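Protokoll der Besprechung zum Raum am Atrium, 2022-09-25

**Anwesend:** Kazlauskienė (Protokoll), Matura, Sepp, Gorus
**Ort:** am hellen Holztisch vor der Glaswand

**TOP 1: Protokoll vom April**

Angenommen mit einer Änderung. Unter »Ordnung im Raum« stand »erledigt«. Gorus beantragt »begonnen«. Keine Gegenrede.

**TOP 2: Behälter**

Matura stellt das Behälterkonzept von Jokirow vor. Vorgesehen sind 51 Kunststoffbehälter in einer Größe, beschriftet, mit festem Platz. Kosten: 300 Euro für die Beschriftung, die Behälter selbst kämen extra.

Sepp fragt, was in die Behälter hineinsoll. Matura verweist auf die Materialliste. Die Materialliste liegt nicht vor. Sepp hält fest, dass beim letzten Konzept auch erst gekauft und dann gesucht wurde, was hineinpasst. Matura widerspricht, damals sei die Lage anders gewesen. Worin der Unterschied bestand, bleibt offen.

Die Protokollantin merkt an, dass Tische erfahrungsgemäß so lange frei bleiben, bis jemand den ersten Behälter »nur kurz« abstellt. Sie erwartet von Etiketten keine Besserung.
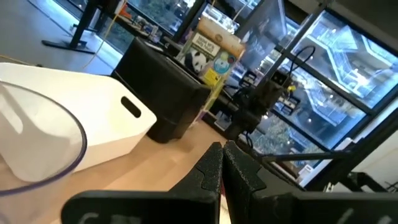 *Protokoll und Foto: Vaida Kazlauskienė*

Zur weißen Kunststoffkiste mit dem ovalen Griffloch: Gorus möchte sie behalten, weil man sie gut tragen kann. Matura möchte sie durch das neue Modell ersetzen. Sepp will wissen, ob das neue Modell auch Grifflöcher hat. Matura klärt das.

**TOP 3: Schwarzer Abfallbehälter**

Steht auf dem Tisch. Sepp beantragt, ihn auf den Boden zu stellen. Gorus wendet ein, dass er dort übersehen wird und dann alles danebenliegt. Längere Aussprache, in der beide Seiten ihre Argumente vom Frühjahr wiederholen. Abstimmung: 3 dafür, 1 dagegen. Der Behälter kommt auf den Boden. Ob er dort bleibt, wird beim nächsten Termin überprüft.

**TOP 4: Pappaufsteller mit Panda**

Matura findet ihn freundlich und will ihn für Gäste aus dem Atrium stehen lassen. Sepp bezweifelt, dass Gäste durch die Scheibe etwas davon haben, wenn er mit der bedruckten Seite zum Raum zeigt. Gorus fragt, wofür der Panda eigentlich wirbt. Das kann niemand der Anwesenden beantworten. Der kleine Zettel oben am Aufsteller soll bis zum nächsten Mal gelesen und, falls veraltet, entfernt werden (Gorus).

**TOP 5: Glaswand**

Wunsch nach einer Folie gegen Spiegelungen der Deckenleuchten. Ein Angebot gibt es nicht, nur die Zusage eines Angebots. Vertagt.

**Beschlüsse und Aufgaben**

- Keine Bestellung bei Jokirow, solange die Materialliste fehlt (4 Stimmen dafür)
- Materialliste und Grifflöcher: Matura
- Abfallbehälter umstellen: Sepp
- Zettel am Aufsteller: Gorus
- Angebot für die Folie anmahnen: Kazlauskienė

Unter »Verschiedenes« bittet Matura darum, Bedenken künftig vor der Sitzung schriftlich einzureichen. Sepp meldet dagegen Bedenken an, mündlich.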